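3.2 Release practice among independent artists

The second part of the study looked at how self-released musicians plan the months after a first single. We interviewed 38 artists who record under their own name and handle their own uploads. Most worked alone at home. All but 9 had put out at least one music video, usually shot by a friend and posted on the same day as the track.

Interviews were held by phone and coded twice. We recorded how long each artist waited before the next release, who mixed the song, and whether a remix was planned from the start. The full set came to 176 releases, with singles far ahead of EPs. Nenano, a small distributor, gave us its release calendar for checking dates.

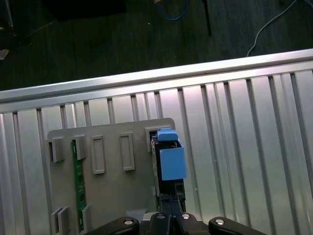
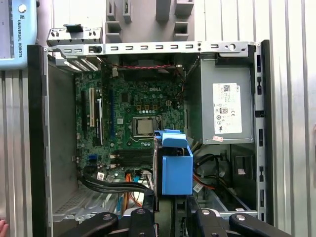 Figure 2. Gripper at a fixture board (first panel); opened desktop tower with Dell motherboard (second panel).

Roswitha Baumgartner objected, when we presented these results in March, that the gap between singles tells us little unless the length of the song is taken into account, and that short tracks made for playlists should be treated as a separate group. We ran the numbers again with short tracks left out. The gap grew slightly for artists who mixed their own work and stayed the same for those who paid a mixer.

Remixes followed a different pattern. Artists signed to Andero for publishing tended to ask for a remix before the original was out, while the others waited to see how the song did. Section 3.3 takes up the question of cost.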